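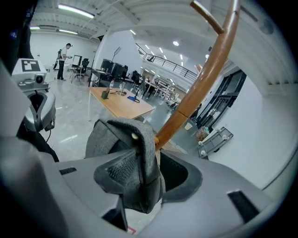 Melik Community Help > Hand-held grippers > Collecting examples

How varied should my bag-hanging examples be?

Radosław Gajewski
Hi all! I'm recording two-handed examples of hanging a backpack on a wooden coat rack, using hand-held grippers with marker cubes on top. I'm having a great time with it and have 477 episodes so far. I trained a first policy on them Thursday night and it gets the bag to the rack beautifully, then pokes the peg with the loop and stalls there. Nearly all my episodes start with the bag in the same spot and end on the same peg. Do I need more of the same, or should I be mixing things up? And is it worth keeping the tries where I miss the peg the first time?

Stanisława Domański
Oh, I love this task! Soft things are so much more fun than blocks. Mix it up, for sure. We had the same stall on our coat rack set (the project is called Jernia), and it went away once we stopped recording only our prettiest runs. We ended with 671 episodes. What I'd do:

1. Write down your start positions before you record. Bag on the table, bag on the floor, loop facing you, loop facing away. Otherwise you drift back to your favorite, I certainly did.

2. Let one hand carry and keep the other free and open near the rack. The free hand steadies the pole or opens up the loop when it needs to. Slow down for the last few inches, so you get plenty of samples right where the loop meets the peg.

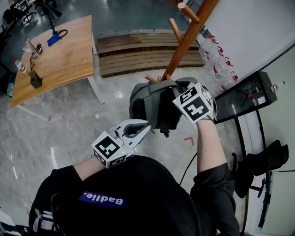
3. Change pegs. Low, middle, top. The top one makes you reach differently, and you want that in the data.

4. Keep the misses, as long as you recover in the same episode! A miss, a small back-off and a second try is gold for exactly the stall you describe. Throw out the ones where you drop the bag and walk away.

5. Check tracking after each batch. When you turn your wrist over to get the loop on, your own arm or the bag can hide the cube from the other cameras. Look for jumps in the path right at the moment of hanging.

On that last one, it helps to play the gripper view next to the head view before you delete anything. A path that looks broken from above is often perfectly clear from the hand,
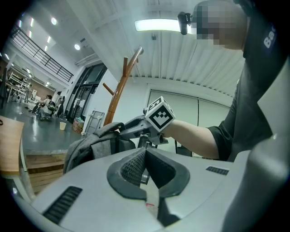 and then you can tell whether the hand really jerked or the tracker just lost it for 2 frames. Short gaps we fill in, long ones we drop. Have fun, and please post how the next policy does!

antwi_k
more data. we have 2,469 episodes and it still misses sometimes lol

Mikport_lab
Agree with Stanisława on recoveries. One thing to add: open the fingers fully and back away at the end of every episode. We used to stop recording the second the bag was on the peg, so our policy never learned to let go. It would hang the bag and just stand there holding it! Adding a second or two at the end fixed it for us. Also try a different bag if you have one, even a plain tote with a longer loop.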